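Week 4 – Holding food after cooking

Catthorpe kitchen course, notes by Wiebke Ehlers

Read these with the November worksheet. Bring it filled in.

Cooked rice, pasta and potatoes spoil faster than people expect. Some bacteria form spores that survive boiling, and they grow again as the food cools slowly.

Portioning: weigh out 200 g for a side and 300 g for a main. Use shallow containers – deep ones hold heat in the middle. 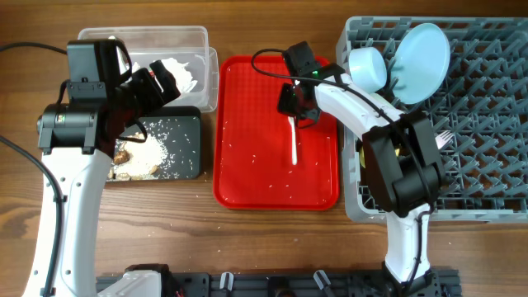 Label each container with the contents and the time it went into the fridge. Boards used for raw meat go straight to the sink, never back to the counter.

For next week: read chapter 5 and do questions 1 to 6.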